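**Avdale bringt Trinkflasche für unterwegs in den Handel**

Kleine Flasche mit Schraubverschluss ab Februar im Kühlregal

Der Getränkehersteller Avdale erweitert sein Sortiment um eine kleine Flasche für unterwegs. Sie kommt im Februar in 473 Märkte und ergänzt die großen Packungen, die das Unternehmen bisher vor allem an Familienhaushalte verkauft. Zum Start gibt es zwei Sorten, weitere sollen im Lauf des Jahres folgen.

Die Form stammt vom Gestaltungsbüro Castaño. Vorgabe war ein Körper mit flachen Seiten, der sich im Regal und in der Kiste dicht an dicht stellen lässt. Oben verjüngt er sich zu einem kurzen Hals. Der weiße Schraubdeckel ist am Rand fein gerillt.

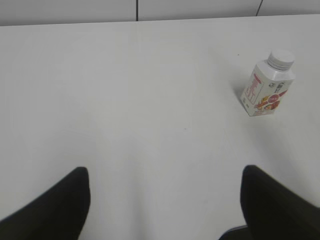
*Foto: Avdale / Abdruck honorarfrei bei Nennung der Quelle*

Der Aufdruck steht auf überwiegend weißem Grund. »Wir haben lange über den Deckel gesprochen«, sagt Divina Cabrera, Leiterin Produktentwicklung bei Avdale. »Er muss sich auch mit kleinen Händen greifen lassen, und man soll die Flasche nach ein paar Schlucken wieder zudrehen können.« Vor der Entscheidung wurden vier Entwürfe in den Kantinen des Unternehmens ausgegeben.

Abgefüllt wird am Standort Grulstead. Dort hat Avdale eine bestehende Linie umgebaut und 40 Beschäftigte für die neue Verpackung geschult. Die Auslieferung an den Handel übernimmt wie bisher die Spedition Kidovora.

Händler können die Flasche einzeln oder im Tray bestellen. Preislisten und Angaben zu Palettenmaßen verschickt der Vertrieb auf Anfrage. Für Kantinen und Schulkioske gelten eigene Konditionen.

**Pressekontakt**
Avdale, Unternehmenskommunikation
Ansprechpartnerin: Divina Cabrera
Druckfähiges Bildmaterial auf Anfrage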